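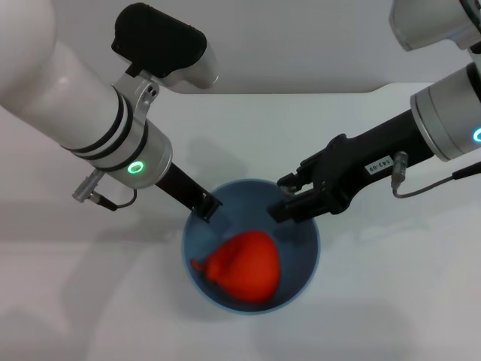 Automation and Work, Unit 2
Handout: Two-arm cells on the packing line
3 December 2020

Reading before class: the Karkham case file, sections on task allocation and shift records.

1. Background

Karkham packs fresh vegetables for food service customers. Until June the bowl line was staffed entirely by hand, 19 workers per shift out of 39 on the floor. The company then began moving the placing step, item into bowl, to two-arm cells. Washing, sorting and final inspection stayed with people. The Tidenholm site kept the manual line and serves as the comparison in this unit.

2. The task as the cell sees it

A packer treats "put the pepper in the bowl" as one action. For the cell it is a sequence: locate the bowl, locate the item, choose a grasp, move, release, check, withdraw. Each arm has its own gripper, and the two share the space over a single bowl. A plain tabletop with one bowl on it leaves few objects to confuse with the target. Peppers are a hard item – lobed, glossy, and no two alike – so grip settings that suit one may bruise another.

Terms used in this unit:
Cycle: one full sequence, from locating the bowl to withdrawing both arms.
Stop: any halt that needs a person to clear it.
Handover: the point where responsibility for the item passes from cell to worker, or back.

3. What changes for the packer

Under the old arrangement, pace was set by the packer and quality was checked in the hand. With the cell in place, the worker attends to stops, replaces bowls and judges items the cell has released. Physical load drops. Attention load rises, and it is uneven: long quiet periods, then 2 or more stops close together. The Messina agreement, negotiated for the cells, pays tending at the packer rate plus a skill step. Workers on the line dispute whether the step covers time spent on fault logs.

Note the difference between tending and supervising. A tender may clear a stop but may not alter grip force or arm speed. Those settings belong to Harnel, the integrator, and a change request goes through the shift lead.
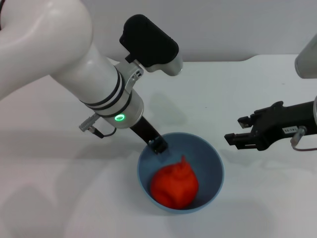
4. Questions for discussion

Who should decide that a released item is acceptable, and at what point in the cycle?
Which parts of the packer's former skill are still used in tending? Which are lost after a year without practice?
Compare the stop records for Karkham with the manual line at Tidenholm. What does a stop record leave out?

Written answers, two pages at most, are due at the next session.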